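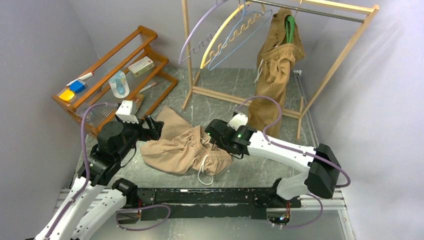 Poppy Cropper wants to know how many times you have to hang up a pair of pants before a machine gets the idea. More than you'd like, Poppy! We're at 805 keepers on the hanging task and the target is 2,000, so ask me again when the leaves turn.

The tan pair is up next, with the brown pair on the green hanger behind it. Both have white drawstrings, and I have opinions about drawstrings.

Welcome to the Skavlow bench page, anyway. I've been meaning to put one of these together since we got the clothes rack going, partly so my family stops picturing me in a lab coat and partly because Liam Dunmore keeps telling people I "teach laundry." I do kind of teach laundry. My job is to drive both arms through a task over and over, starting from a different mess every time, and every run gets saved as an example for the model to learn from. The project covers a bunch of household stuff, but this spring it's been clothes, clothes, clothes.

One run goes like this. I drop the garment on the floor of the booth, hit record, and then it's me on the controls until the garment is on a hanger and the hanger is on the rod. A clean run with pants takes me 70 seconds if I'm awake. First thing in the morning, forget it. Imelda Lumbao is quicker than I am and smoother too, and you can tell her runs from mine on playback without looking at the log - she never stops to think in midair. I stop to think in midair constantly. We argued over whether those pauses should be trimmed out before training, and for now they stay in unless the arms sit completely still for a long stretch.

The drop is the part I got wrong for weeks. I was laying the pants down, sort of politely, waistband toward me, legs more or less together. Cyril Birkett watched a batch and pointed out that every single one of my starts looked like a store display. So we threw out 700 runs (I did not enjoy that afternoon) and I started over with proper heaps. Now I bunch them up, let go from chest height and leave them however they land. If the waistband ends up at the bottom of the pile, too bad for me, I have to dig for it. Those are the runs the model needs the most, according to Cyril, and the early tests back him up. It used to freeze when it couldn't see the waistband. Now it at least pokes at the pile.

Drawstrings, since I promised. They trail, they loop, they get caught in the gripper fingers along with the waistband, and then you've got a knot hanging off the side and the whole thing slides crooked on the hanger. I asked if we could just pull them out. Barry Sowerby said people's pants have drawstrings. Fair enough, Barry. They stay.

The hangers are a mixed lot on purpose. The purple and yellow ones have those notches along the lower bar, the light blue one is thin, and each kind wants a slightly different grip. I like the thin one least. It flexes when you squeeze it, and if you come in at a bad angle it spins around on the rod and faces the wall. We rotate the order on the rack between sets so the model doesn't decide that the leftmost hanger is always the right answer, which an early version very much did.

The little wooden shelf along the wall is in there as clutter. We swap what's on it every so often and nothing on it matters to the pants. A couple of people have written to ask if the arms are supposed to be tidying it. Nope, different task! There is a shelf set planned, under the name Pollock, and I'm told I'll be doing a lot of that one as well.

What gets a run tossed, for those who asked:

Garment falls off the hanger after it's on the rod.
Hanger hooked on the rod from underneath (I've done it, don't ask).
Either gripper bangs the rack hard enough to shift it.
I sneeze. Really. The controls pick it up.

A save that starts out ugly and gets fixed does not get tossed. If I drop a leg and pick it back up, that goes in with a note, and Imelda tags those separately so they can be weighted up later. I've got a nice pile of those. It's a talent.

Everything gets looked over before it goes to the Ceninville folks, who do the training end, and they send back a clip of the newest model trying it. I look forward to those more than I should. The last one got the waistband onto the hanger, carried it up to the rod, and then hung it on nothing at all, very confidently, about an inch to the left. I was so proud.

Shirts start in May. Sleeves, buttons, collars - pray for me. I'll put some up once I've got a few runs I'm not embarrassed by, and if you've got a question about any of this, leave it in the comments and I'll get to it between sets.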